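How do you teach a robot to hang up a hat?

I work at Tendix, in a town called Tavunville, and my job is helping robots learn to use their hands. My nephew is 7 and he thinks I type "PICK UP HAT" into a computer and go for lunch. I wish!

A robot doesn't know what a hat is. It doesn't know that cloth squishes, or how wide to open its fingers before it grabs. So we show it, over and over, by doing the job ourselves with a gripper (that's a pinchy tool with two fingers) held in our own hand.
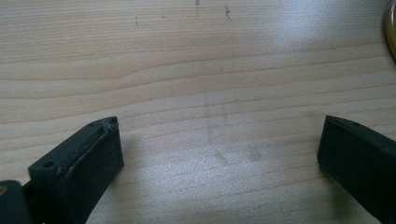
Page last changed: June

A gripper has no skin and no fingernails. Try picking up a sock with two wooden spoons and you'll know how I felt on my first try. I dropped everything! My boss, Soledad Carrillo, laughed so hard she had to sit down.

We use a cap and a wire stand because caps are tricky. A block stays the same shape when you squeeze it, but a cap folds and flops, and every grab comes out a little different. One gripper goes in each hand, and little balls on top of a gripper can help cameras work out where it is in the room.

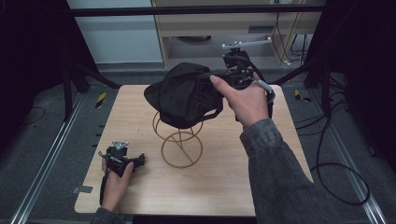 Why don't you just show the robot once?
Once only teaches it one cap in one spot. If the cap moved over a bit, the robot would reach for where it used to be and pinch the air. We show it lots of different starts so it can cope with a new one.

We wanted to know if mixing up the starts really helps, so Norbert Oravec and I ran a test. One robot learned from demonstrations where the cap always began in the same place. The other learned from the same number, but we moved the cap every time. Then each robot got 10 tries with the cap somewhere new. The first robot got the cap onto the stand 3 times. The second one did it 6 times, and I may have cheered loud enough to bother the people upstairs.
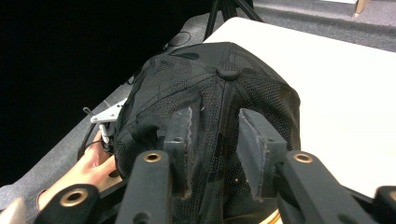
Two finger pads pinching up a fold of a black mesh cap.

Six out of 10 still means four flops, so next we're going to try more kinds of hats. Norbert wants a beanie. I'm voting for a big floppy sun hat!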